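Workshop and kitchen bench tips: budgeting for a two-arm setup

Updated 2023-12-04

Third go at this page. The old one was mostly about vacuum robots and people kept writing in about arms, so arms it is. Notes are in no great order. Skip to the bit you need.

BEFORE YOU SPEND ANYTHING

Write down the one job. Wiping up, clearing plates, sorting small parts, whatever. One job, one line, stuck on the wall above the bench. Everything you buy gets held up against that line.

Measure the table. Then measure it again with the chairs pushed in and the door open. Arms want more room behind than you think, elbows swing out the back.

Check what the table is bolted to, if anything. A kitchen table on castors is no good. A heavy old wooden one is fine if the legs don't rock. Fold a bit of card under a short leg for testing, but cut a proper shim before you clamp anything to it.

Sockets. Count plugs before ordering, not after. Each arm, the computer, a lamp, a hub. I ended up with an extension lead across the walkway for a whole month and tripped on it daily.

ONE ARM OR TWO

One arm if things only need picking up and putting down. Two if something has to be held still while something else happens to it. Trays slide. Lids need steadying. Cloths need spreading out, and a single gripper mostly just drags them about.

Two arms is not double the price by the way, it's a bit more. Second mount, second lot of cables, longer table, more time setting up. My sheet had 1,095 for the first arm from Stinda with the clamp and power supply thrown in. The second arm on its own was the same, then the clamp was extra. Ask about clamps!

Secondhand is worth a look. Ask for a video of every joint moving through its full range, and ask for the power supply in the same video. In-ho Shim bought a used pair and one had no supply, and the replacement was 119 plus post. Still came out cheaper than new, just.

THE BITS THAT DON'T GET ON THE LIST

Cable ties and the soft hook-and-loop sort. Buy the soft sort, you'll be undoing them every week.
Spare fingers or finger pads. Rubber wears. Put them on the first order and save the postage.
Trays. More on these below.
Table clamps, decent ones.
A tub with a lid for little screws.
Tea towels you don't mind ruining.
Big red stop button, if the kit doesn't come with one. Mounted where you can hit it without leaning over the table.

I put all that down as "sundries, 50" first time round. It came to 266. Wasn't even being fancy.

TRAYS AND WET JOBS

If the job has liquid in it, plan for liquid everywhere. Buy trays with a raised rim all the way round, and buy them in a strong plain colour. Blue's good. Puddles show up dark on it and you can tell at a glance what's been missed.
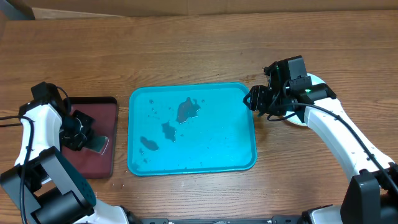
Get a couple of sizes. A big one for the messy part and a small one to park things in so they're not rolling round the table. Different colours, so you can say "the blue one" across the room and everyone knows which.

Low rims are easier for a gripper to get over. High rims hold more. I went low and just use less water. A tablespoon at a time is plenty for practising, no need for half a jug.

Wax or oil a bare wood top before you start. Two thin coats, leave overnight in between. Drips off the side of a tray will mark it otherwise and coffee's the worst. If it's a table you care about, lay a sheet of something over it. Not shiny plastic sheeting, it slips and it glares.

Keep the wet side away from the plugs. Obvious, but the first layout I drew had the hub right under the edge of the tray. Hub goes behind or below, never in front.

Gloves for grippers: there are little sleeves you can get, Dollance do a pack of 11 and they're alright. Check they go past the knuckle. Mine stopped short the first time and had to be sent back. Ask the seller what splash rating the hand has too and get the answer in writing. If they go vague, assume none.

CABLES

Leave slack at every joint. Move the arm slowly by hand through the worst position it'll ever be in, with the power off, and tie the cable there. Not in the resting position. Everyone ties it in the resting position.

Thick cable along the outside of the arm, thin ones tucked in next to it. No loops hanging near the fingers if you can help it, they catch on cups.

Label both ends. L and R in marker on masking tape will do. Sounds silly till you've swapped them and teh wrong arm moves.

WHO TO BUY FROM

Not going to rank them. Stinda quick to answer, slow to post. Holtetti the other way round, parts turned up in days but I never got a straight reply about the warranty. Pelupessy only for mounts and brackets, good and heavy, drill holes were where they said they'd be.

Ask all of them the same four things and write the answers side by side:

How long is the warranty, and does opening the casing end it?
What do replacement fingers cost?
Is the software paid yearly?
Who pays the post if it has to go back?

That third one. A yearly fee can eat the saving on a cheap arm by the second spring. Put three years of it in the sheet, not one.

A ROUGH ORDER TO BUY IN

Table and clamps first. Get it solid.
Then one arm, even if you want two. Live with it a few weeks.
Trays, towels, ties.
Second arm once you know where the first one wants to be. Mine moved a hand's width to the left and I'd have drilled the wrong holes for the other.
Lamp last. You won't know where the shadows fall until it's all up.

SETTING MONEY ASIDE

Keep a bit back every month for wear. Fingers, pads, a cable now and then. I use a jam jar, well a jam jar and a spreadsheet. If nothing's broken by April it goes on better trays.

Don't spend the lot on day one. Something will arrive with a wrong plug or a missing bolt, and it's much nicer to have the money sitting there than to wait on a refund.

Time counts as well. First weekend goes on assembly, second on finding out what you assembled backwards. Don't promise anybody a clean table before then.

Still to add: mats, noise (downstairs neighbours!), and the bit about insurance I keep meaning to write up. Send me prices if yours are different, will update when theres enough of them.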